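Hodside 반품센터 공개일 방문 기록: 대형 할인 행사 이후의 역물류

공유 26 · 댓글 18

2026년 8월 16일, Wirkik 외곽의 Hodside 반품센터가 외부인에게 작업장을 공개했다. 온라인 쇼핑몰 여러 곳의 반품을 위탁받아 처리하는 시설이며, 연말 할인 행사 물량에 대비해 동선을 바꾼 뒤 처음 여는 공개일이다. 참관은 오전과 오후 두 차례로 나뉘었고 필자는 오전 회차에 참가했다. 안내는 센터 운영 책임자 Ingeborg Hollenstein이 맡았고, 검수 기준에 관한 설명은 품질 담당 Genowefa Lis가 따로 진행했다.

할인 행사를 다루는 보도는 대개 매출액과 주문 건수에서 끝난다. 반품은 그다음 주부터 들어오기 시작하고, 센터의 부하는 주문 피크와 시차를 두고 올라간다. Hollenstein의 설명으로는 행사 당일의 주문량보다 발송 완료 시점의 분포가 반품 유입 곡선에 더 큰 영향을 준다. 배송이 며칠에 몰려 끝나면 반품도 좁은 구간에 몰리고, 배송이 늦어져 길게 퍼지면 반품도 완만하게 퍼진다. 그래서 이 센터는 판매사의 주문 예측치 외에 배송사의 인도 완료 자료를 별도로 받아 인력 배치표를 짠다.

1. 입고

반품 차량은 건물 북쪽 도크로 들어온다. 도크는 배송사별로 나뉘어 있다. 가장 큰 비중을 차지하는 배송사는 Dudek이고, 이 회사 물량은 롤케이지 단위로 들어온다. 나머지는 팔레트 단위와 낱개가 섞여 있다. 롤케이지와 팔레트를 같은 도크에서 받으면 하차 속도가 느린 쪽에 맞춰지므로, 올해 2월 공사에서 두 흐름을 물리적으로 분리했다. 바닥의 유도선도 이때 다시 그렸다고 한다.

하차 직후 첫 스캔이 이루어진다. 이 스캔은 소유권과 책임이 배송사에서 센터로 넘어오는 시점을 기록한다. 소비자 화면에 표시되는 "반품 도착"은 이 시점을 기준으로 한다. 상자는 아직 열리지 않은 상태이며, 내용물 확인은 별도 공정이다. 소비자 문의의 상당수가 이 두 시점을 같은 것으로 이해하는 데서 나온다고 Hollenstein은 말했다. 판매사마다 화면 문구가 달라 센터에서 통일하기는 어렵다.

송장이 훼손되었거나 반품 번호가 없는 상자는 보류 선반으로 보낸다. 보류 선반에서는 발송인 정보, 상자 크기, 무게, 내용물 순으로 대조한다. 주문자 이름과 발송인 이름이 다른 경우가 가장 오래 걸린다. 선물로 받은 물건을 수령인이 직접 반품할 때 자주 생기는 유형이다.

2. 개봉과 식별

개봉대는 두 줄로 배치되어 있다. 작업자는 상자를 열고 상품 바코드를 읽은 뒤, 화면에 표시된 주문 내역과 품목을 비교한다. 사용하는 시스템은 Ovo라는 반품 관리 소프트웨어다. 주문 시점의 상품 정보를 그대로 불러오므로 판매가 종료된 품목도 조회할 수 있다. 묶음 할인으로 구매한 상품은 묶음 전체가 한 화면에 나타나고, 일부만 돌아온 경우 나머지 품목이 미반납으로 표시된다.

묶음 할인의 환불액 계산은 설명 시간이 가장 길었던 항목이다. 세 개를 사면 한 개 값을 빼 주는 행사에서 한 개만 반품할 때, 할인액을 품목별로 나누어 배분하는 방식과 남은 품목을 정가로 다시 계산하는 방식이 있다. 어느 쪽을 적용할지는 판매사가 정하며, Ovo에는 판매사별 규칙이 미리 입력되어 있다. 두 방식의 차액은 품목 가격 차이가 클수록 벌어진다. 센터 직원은 금액을 입력하거나 수정할 권한이 없고, 품목과 상태만 확정한다. 금액 계산은 확정 신호를 받은 판매사 쪽 서버에서 이루어진다.

쿠폰은 더 복잡하다. 주문 전체에 적용된 쿠폰은 부분 반품 시 최소 구매 금액 조건을 다시 검사한다. 조건을 밑돌면 쿠폰이 취소되어 환불액이 줄어든다. 참관자 한 명이 쿠폰이 취소된 뒤 같은 쿠폰을 다시 쓸 수 있는지 물었는데, 이 역시 판매사 정책에 따른다는 답이었다.

3. 검수 등급

Lis는 검수 기준표를 나누어 주고 항목별로 설명했다. 등급은 네 단계다. 첫째 등급은 미개봉 상태로, 외포장 봉인이 온전하면 내용물 확인 없이 재고로 돌아간다. 둘째 등급은 개봉되었으나 사용 흔적이 없는 상태이며 재포장을 거친다. 셋째 등급은 사용 흔적이 있으나 기능에 문제가 없는 상태로, 판매사의 할인 채널이나 중고 도매상에게 넘어간다. 넷째 등급은 재판매 불가이며 분해 또는 폐기로 간다.

의류와 전자제품은 기준표가 다르다. 의류는 냄새, 화장품 자국, 안감 늘어짐, 태그 부착 여부를 본다. 전자제품은 일련번호 일치 여부가 첫 번째 항목이다. 일련번호가 다르면 다른 항목을 보지 않고 조사 담당에게 넘긴다. 개인정보가 남아 있을 수 있는 기기는 초기화 절차를 거친 뒤에야 등급을 매긴다.

판정이 갈리는 구간은 둘째와 셋째 등급 사이다. Lis에 따르면 검수자 간 편차를 줄이려고 같은 상품을 두 사람이 따로 판정하는 교차 검사를 매주 실시한다. 불일치한 건은 기준표의 문구를 고치는 근거로 쓴다. 기준표는 개정 번호로 관리되고, 참관일에 배포된 것은 개정 18판이었다. 판매사가 요구하는 예외 조항은 본문에 넣지 않고 부속서로 분리한다. 본문에 섞으면 다른 판매사 물량에 잘못 적용될 위험이 커진다는 설명이 있었다. 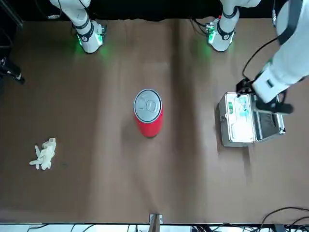
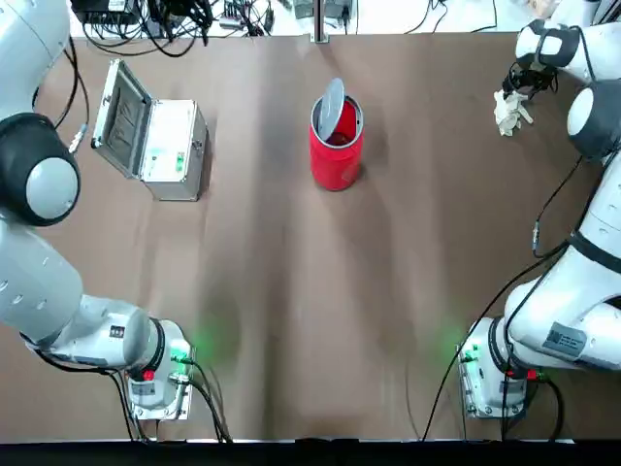

반품 상품이 센터에 도착하면 환불은 언제 시작되는가?

검수 등급이 확정되는 시점에 시작된다. 도착 스캔만으로는 환불 신호가 나가지 않으며, 등급 확정 후 판매사가 금액을 계산해 결제사로 넘긴다. 결제사에서 소비자 계좌까지 걸리는 시간은 결제 수단에 따라 다르다.

4. 처리 능력

센터가 제시한 설계 처리량은 시간당 775건이다. 이 수치는 개봉부터 등급 확정까지의 구간에 해당하고, 입고 하차와 재포장은 포함하지 않는다. 평시 가동률은 공개하지 않았다. 행사 이후 피크 기간에는 야간조를 편성해 24시간 운영으로 전환한다. 전환 시점은 보류 선반을 제외한 대기 물량을 기준으로 정하며, 기준치는 판매사와의 계약에 들어 있다.

설계 처리량을 인용할 때는 품목 구성을 함께 봐야 한다. 의류 비중이 높은 날과 전자제품 비중이 높은 날은 건당 작업 시간이 크게 다르다. Hollenstein은 제시된 수치가 의류 중심의 구성을 전제로 한 것이라고 답했다. 전자제품만 들어오는 경우의 수치를 물었으나, 그런 조건으로는 측정한 적이 없다고 했다.

병목은 재포장에서 발생한다고 한다. 둘째 등급 상품은 원래 포장과 같은 규격의 포장재가 있어야 재고로 돌아갈 수 있는데, 판매사가 포장재를 충분히 보내지 않으면 등급 확정이 끝난 상품이 선반에 쌓인다. 환불은 이미 나간 상태이므로 소비자에게는 보이지 않지만, 판매사 입장에서는 팔 수 있는 재고가 묶이는 기간이 된다. 할인 행사 품목은 행사 직후 가격이 변동하는 경우가 많아 이 기간이 길수록 회수 가치가 떨어진다.

포장재 재고는 판매사별 선반에 놓고 최소 수량 밑으로 내려가면 발주 요청이 자동으로 나간다. 다만 요청을 받는 쪽의 응답 시간은 제각각이다. 지난 연말에는 한 판매사의 신발 상자가 떨어져 재포장 구역의 한쪽을 임시 보관에 썼다고 한다. 올해는 행사 전에 포장재 입고 마감일을 계약에 넣었다.

5. 반품 기한과 유입 예측

판매사마다 반품 기한이 다르다. 법정 기한만 적용하는 곳이 있고, 연말 구매분에 한해 기한을 연장하는 곳이 있다. 연장 정책은 유입을 뒤로 미루지만 총량에도 영향을 준다. 기한이 길면 소비자가 급하게 결정하지 않으므로 반품률이 내려간다는 견해와, 사용 후 반품이 늘어 셋째 등급 비율이 올라간다는 견해가 함께 소개되었다. 센터는 판매사별 자료를 합산해 공개할 수 없다며 어느 쪽이 맞는지는 답하지 않았다.

예측 모델에 대한 설명은 짧았다. 입력값은 인도 완료 건수, 품목군, 반품 기한, 무료 반품 여부의 네 가지다. 이 가운데 무료 반품 여부의 영향이 크고, 행사 중간에 판매사가 조건을 바꾸면 예측이 어긋난다. 사이즈를 두 개 주문해 하나를 돌려보내는 주문 형태는 주문 시점에 식별할 수 있으므로 따로 집계한다. 같은 상품이 같은 주문 안에 사이즈만 달리 들어 있으면 적어도 하나는 반품되는 것으로 처리한다.

6. 폐기와 재판매

넷째 등급 구역은 참관 동선에서 빠져 있었고 설명으로 대신했다. 배터리가 들어 있는 상품은 별도 보관함에 넣으며, 보관함은 다른 건물에 있다. 섬유는 재질별로 나누어 재활용 업체에 넘긴다. 화장품과 식품은 개봉 여부와 관계없이 재판매하지 않는다. 미개봉 화장품까지 제외하는 이유를 묻자, 보관 온도 이력을 확인할 수 없기 때문이라는 답이 돌아왔다.

셋째 등급은 도매상에게 로트 단위로 판매한다. 로트마다 품목군과 수량이 표시되고 개별 상품의 상태는 표시되지 않는다. 도매상은 로트를 나누어 살 수 없다. 중고 시장에서 행사 직후 비슷한 품목이 한꺼번에 나오는 현상은 이 로트 판매 일정과 관련이 있을 것으로 보이나, 센터 측 확인을 받은 내용은 아니다.

7. 소비자에게 해당하는 사항

설명 과정에서 나온 내용 중 반품 처리 시간을 줄이는 데 관련된 것만 옮긴다. 반품 번호는 상자 바깥과 안쪽에 모두 넣는 편이 안전하다. 서로 다른 주문의 상품을 한 상자에 넣으면 보류 선반으로 갈 확률이 높다. 한 주문의 상품을 두 상자로 나누는 것은 문제가 없으나 환불도 두 번으로 나뉜다. 원래 상자를 버렸다면 다른 상자를 써도 되지만 이전 송장은 떼어야 한다. 자동 분류기가 이전 송장을 읽으면 상자가 엉뚱한 곳으로 간다.

사은품은 본품과 함께 보내야 한다. 사은품이 빠지면 판매사 규칙에 따라 사은품 가격이 공제될 수 있다. 공제 기준 가격은 주문 당시 상품 페이지에 적혀 있는 경우가 많다.

8. 방문 정보

센터는 Wirkik 역에서 26번 버스로 갈 수 있다. 정류장에서 정문까지는 인도가 없는 구간이 있어 걸을 때 주의가 필요하다. 방문자는 정문에서 신분증을 확인하고 안전조끼를 받는다. 앞이 트인 신발로는 들어갈 수 없다. 촬영은 표시된 구역에서만 가능하고, 송장과 화면은 찍을 수 없다.

다음 공개일 일정은 정해지지 않았다. 신청은 Hodside 홈페이지의 방문 안내 항목에서 받으며, 단체는 별도 양식을 쓴다. 검수 기준표 사본은 반출할 수 없어 참관이 끝난 뒤 출구에서 반납했다.

댓글 18개 모두 보기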